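Subject: Re: [dindell-health] Return of old medicines, Nakton pharmacy
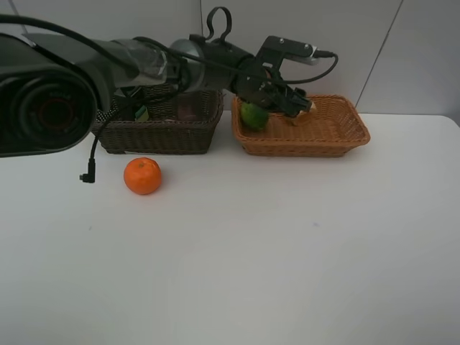 Montri Saithong wrote:
> The pharmacy in Nakton told me they don't accept inhalers in the
> return box any more, only tablets and creams. My mother has 9 of them
> in a drawer. Must I drive to the hospital for this?

Dear Montri, dear all,

I asked at the counter on Friday. They do accept inhalers, but you must give them by hand to the pharmacist and not put them in the box. The new poster does not explain this well, I think.

For the others who asked me: tablets can stay in the blister, but please take away the paper carton and cover your name on any label. Liquids stay in their bottle, closed, up to 200 ml. Needles are a different matter. For these you need the yellow container, and Qiuyue knows which surgery gives it.

We still have 100 leaflets in the old version, with the wrong opening time. Please don't distribute them. Anqi is correcting the text and I will send it to the list when it is ready.

Kind regards,
Leire Quintana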